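Gripper drops the cable halfway through the lift, only in the afternoon??

posted by Flellavlow in Small Arms and Grippers

Hi all! First post here, long-time reader, and I am having the best time with this hobby except for one thing that is driving me up the wall.

I have a tabletop arm with a two-finger gripper and a camera on the wrist. The job I set for it is sorting cables: pick up a USB cable by the plug end, carry it over to the left side of the table, set it down. In the morning it does great. I can let it go for an hour and it hardly misses. Then after lunch it starts to go wrong. It closes on the plug, lifts, and partway up the plug slides out and falls. Sometimes it gets a fault on the gripper motor and the whole arm just stops with the fingers half shut. Last week it stopped like that while still hanging on to the cable, and the cable was snagged on the rest of the pile, so it had dragged the whole bundle halfway across the table. No damage but it scared me!

Things I tried already:
New finger pads (same result)
Slower lift speed (a little better, maybe)
Squeeze force turned up from 2 to 3 in the settings (worse, more faults)
Restarting everything, which fixes it for a short while

The log says "overload, joint 7" and nothing else. Joint 7 is the gripper. It's August and my work room gets warm if that matters. Any ideas? I love this thing and want it to work all day.

likov_bench
Helpful member

Oh, this is a fun one, and I think you gave the answer away yourself. Restarting fixes it for a short while, turning up the squeeze makes it worse, and mornings are fine. Your gripper motor is getting hot!

Small servos don't like being stalled. When the fingers close on something hard like a plug housing, the motor can't move any farther but it keeps pushing, and all that push turns into heat. Do it over and over for hours in a warm room and the motor hits its limit. On a lot of them the servo first cuts its own power down (so the grip goes weak and the plug slides out) and then throws the overload and quits. That matches your two symptoms in the order you'd expect.

What I would do:

Put the force back to 2. Then look for a setting that lowers the current once the fingers have stopped moving. Mine is called hold current and it was at 1000 out of the box, the very top of the scale. I run it at 200 now and it holds a plug just fine.

Open the fingers all the way between picks and let the motor relax. Check that your "open" position isn't pushing against the hard stop, too. Mine was! It was cooking itself while waiting with nothing in its hand, and I blamed the pads for weeks.

If your servo reports temperature, log it. Watching that line creep up all morning is weirdly exciting, and then you know for sure.

And please add a rule for the snag. If the motor load on the lift goes way over what one cable should weigh, the arm should stop, lower back down and open. An arm that stops with its fingers shut and a load hanging on it is the part I'd worry about most. Let it cool before you touch the motor case, and cut the power before you put your hand between the fingers to free anything. A servo can come back from a fault and move when you're not ready.

Hämmerli
Member

mine did that, was the pads. get the softer ones

covelgate_shop
Member

Agree with likov_bench on the heat, great answer. I want to add the other half, because I sort cables too and I think your pile is helping to cause the overload.

A single cable weighs next to nothing. A cable whose other end runs into a coiled bundle is a whole different animal. You pick up the plug, the slack runs out, and now the gripper is trying to hold on against the whole tangle.
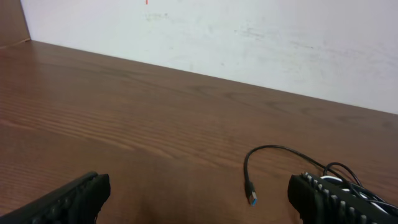

When the plug is out in the open but the rest of its cable goes back into the coils, the grab looks easy and the lift is where it falls apart. A wrist camera pointed at the plug will be very happy with itself right up to that moment. So I stopped treating "I can see a plug" as good enough.

My arm now does a little test tug. It closes, lifts the width of a finger, waits, and checks the load. If the load is low it carries on. If the load climbs, it sets the plug down, opens, and either tries a different cable or nudges the bundle sideways to loosen it up. The nudge works way better than I thought it would! I cheered out loud the first time.

One more thing on the grab itself. Try to get the fingers on the molded housing and leave the metal end alone. Metal is slick, and a weak grip shows up there first. If your fingers have ribs on the inside, turn the wrist so the ribs cross the housing. That let me drop the squeeze a lot, and less squeeze means less heat, so it all helps the same problem.

Do the current setting first though, it's the quick one.

Flellavlow
Original poster

You two are the best!! Open position WAS pushing on the hard stop. I backed it off a bit and turned the hold setting down, and it ran past 3 this afternoon with no overload. It still drops one now and then when the pile grabs it, so the test tug is next on my list. Sorry Hämmerli, the softer pads made no difference on mine, but I do like how they feel.

Does the nudge go toward the bundle or away from it?

covelgate_shop
Member

Away, slowly, with the fingers closed. Have fun with it!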